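Posts > Blair Gourlay > Thread

Okay, small thread about foam cubes, because I have sorted so many of them this week that I see them when I close my eyes.

1/ We bought the bag of 300 in June. Pink, purple, orange, yellow, green, blue. They are lovely and squishy and they get EVERYWHERE. I found one in my boot.

2/ Best thing I did was cover the long table in brown paper and tape it off into boxes with blue painter's-style tape. Cheap, and you can rip it all up and start over when it gets grubby.

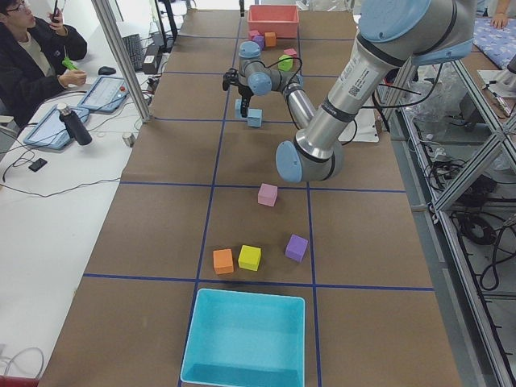 3/ Lewis Morrison asked me why I don't just tip everything into one big tub. Lewis, I tried! Then you want a yellow one and you're in up to the elbow digging past pinks.

4/ So now it's two bins, one at each end, teal and red. Keep them open, no lids. I bought lids. The lids live under the sink now.

5/ Tape tip: lay the long lines first, then the short ones across. I did it the other way round the first time and every box came out a bit wonky.

6/ Still can't decide if pink and purple should share a bin (they look the same to me after dinner, my eyes are not great). Tell me what you'd do.

7/ Also, if anyone near Arkstead has a spare roll of brown paper, I'll swap you for 2 lids.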